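Week 8 – parole and compassionate release

Tuesday, October 15, 2019. Read the Drakville packet before section, pp. 18 to 76.

- parole = board decides, sentence still running
- compassionate release = usually goes thru a judge, age or illness
- commutation = shorter sentence, conviction stays. Don't mix these up on the midterm

Nadley prison: 354 people over 60 when the August report came out. Only 2 released early on medical grounds.

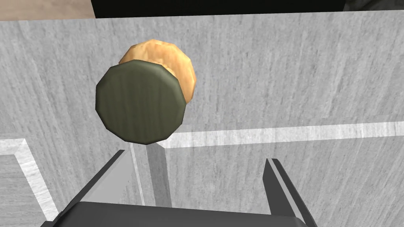

Why so few? Long forms, slow doctors' letters, victims' families not notified in time so hearings get pushed. Compare Reniton – same statute, diferent board rules.

For next week: one page, who should decide, board or judge? Cite the statute.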